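To: plondow-bench
Date: 27 Jan 2020
Subject: Re: Plondow bench rules, draft for section on mixed objects

Dear all,

Thank you for the comments to the first draft. I have read them all, also the ones which were sent only to me, and I try to answer most of them in this message. The new text of the section is further down. Please read it with your own bench in mind and write to the list if something cannot be done where you work.

For those who joined after the autumn: the section is for small two-arm cells where the arms pick up everyday things. It is not for the big cells behind the fence in Cárdenas, which have their own rules and their own safety officer. It also does not replace the risk assessment. Each site must have one, signed, before any arm gets power, and our list cannot give permission for that.

The difficult point in the first draft was the sentence "the work area shall be kept clear". At Fotier we tried to follow it for one week and we could not. Our work is with many different objects, so tongs, a pencil, cotton swabs and a circuit board with its wires can all be inside the walls with the arms. If a rule says "clear" and the work says the opposite, people stop reading the rule, and then they stop reading the next one too. I would like a rule which speaks about what is allowed inside, who put it there, and what is checked.

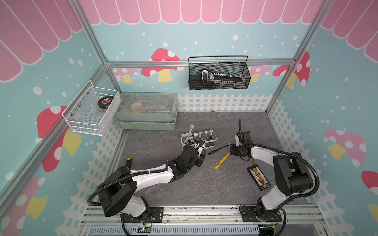
Jairo Alvarado wrote:

> I don't agree that "clear" is the wrong word. It is a strict word and
> I want a strict word. If you allow a list of objects, the list will
> grow. We had this at Fimel with the old cell: first a list with 4
> objects, and by April nobody could find the last page of it.
>
> My other worry is the wires. A loose pair of wires near a gripper is
> not the same thing as a pencil near a gripper. The pencil rolls away.
> The wire gets caught, and it pulls whatever is on the other end. Your
> draft puts them under the same heading, "small items", and I think
> this is a mistake that somebody will pay for.
>
> And please write down how fast the arms may go when a person has a
> hand over the wall. "Slow" is not a rule.
>
> Jairo

Jairo, on the wires you are right and I have changed it. They have now their own item (number 2). On the speed I also agree. I did not want to put a number for everybody, as the arms are different from site to site, so the text says that the number must be written on the cell card and that it must be the number which is set in the software. At Fotier our card did not match the software for some time. We discovered it only when a student asked which one was true.

On the word "clear" I still have another opinion. The list of objects can grow, yes. But today the list exists also, it is only in the head of the person who prepared the bench. I prefer it on paper. To stop it from growing without end, I took from your message the idea of a fixed length: one side of one sheet, in letters a person can read while standing.

A second question came from several people: must the walls be plain? In the first draft I wrote "walls of one colour, without pattern". I have taken this out. Printed walls with mushrooms and a picket fence are not a danger to anyone, and if a site wants a busy background for its camera work, this is its own decision. What I kept is that a wall must not hide an edge or a post that a person could hit with the hand. Please do not send me more messages about the mushrooms.

Now the text.

SECTION 6, MIXED OBJECTS, SECOND DRAFT

1. The object sheet. Every cell has one sheet with the objects which may be inside during a session. The person who prepares the bench reads the sheet aloud or ticks it, puts the date and signs. Objects in baskets and boxes inside the walls are on the sheet too, also if the session does not use them. A thing that is inside and not on the sheet is taken out before the arms get power. It may come back in the next session, with a line on the sheet.

2. Wires and boards. A board with wires attached is entered on the sheet as one object, and the sheet says how long the wires are. If the longest wire is more than 230 mm, the site leader must agree in writing. A board that an arm will touch is never connected to a supply. This holds also for batteries. The operator looks where the free ends of the wires are before each start, and again after each drop. The wires of the arms themselves are a different matter: those are fixed down so that neither gripper can reach them in any position.

3. Hands over the wall. When a hand is inside, both arms are stopped, also the one which is far away. The only exception is teaching by hand, and then the speed limit of the cell card applies. The card shows the limit in numbers, and the same numbers are set in the software. Whoever changes one changes the other on the same day. Long hair is tied, and sleeves stay above the wrist. Tongs may be used to take a small object out, but only with the arms stopped; they are not a way to go round this item.

4. Things that people put in the mouth or on the skin. Toothbrushes, spoons, swabs, combs and similar objects are popular in this work because they are thin, light and easy to buy. Once such an object has gone into a cell, it never goes back to personal use. It is marked on the handle or kept in a marked tray, and the tray stays with the cell. The marking should not cover the part where the fingers of the gripper close, or the grip will change from one day to the other. Several objects of the same kind may be inside together, as with a yellow toothbrush in the gripper and darker ones lying on the table, but then the sheet must name each of them by colour so that two operators mean the same one. 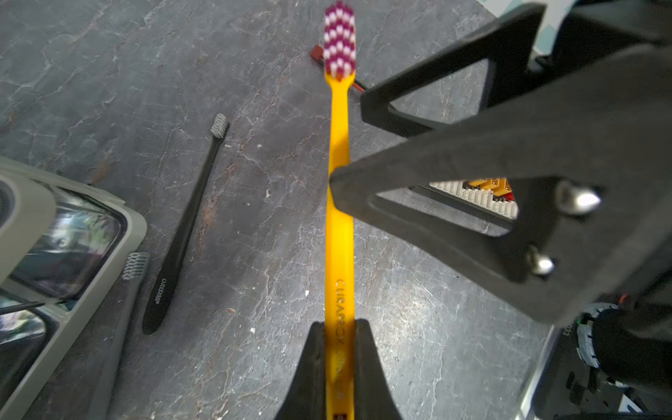
5. Grip force. The force is set for the weakest object on the sheet, and it is tested with this object before the session starts. If a handle bends or shows a white line, the object is taken away and the event is noted. Sites which use soft fingers and hard fingers in turn write on the sheet which ones are mounted. The finger bolts are checked by hand at the start of the day. After 3,000 grips the fingers are taken off and looked at on both sides, even if everything seems to be good.

6. Drops. An object that falls inside the walls can be picked up again by the arm. An object that falls outside is picked up by a person, after the stop, and cleaned before it returns. Please note each drop, with the object and the arm (left or right). At Fotier we have 494 such lines from last year, and they were more useful to me for writing this section than anything else.

7. End of the session. Arms to the rest position, power off, then the objects out. Not the other order. Sharp or pointed things go first. The sheet is signed again and stays in the folder of the cell until the next yearly review.

OPEN POINTS

a) Item 2, the length of wire. The number comes from our arms, where it is about the distance from the wrist to the first place where a wire can get caught. Your arms may need a shorter one. Would you prefer a number for all, or "shorter than the distance to the first catching point, measured"? I find the second more correct and more difficult to check.

b) Item 4, the trays. Fimel asked if a clear plastic tray is acceptable. I have nothing against it, but the mark must be possible to read when the tray is full.

c) Item 7 speaks of the yearly review. Cárdenas does its review in April and the others have no fixed month. I propose April for all, if there is no objection.

d) I have not found good words for "catching point". If a native speaker has a better word, please send it.

The translation will be made when the English text is agreed, so small corrections to the language are welcome now and less welcome after. I would be glad to have answers to the list and not only to me — the last time I had to copy them by hand, and I am sure that I lost one.

With kind regards,
Editor of section 6
Fotier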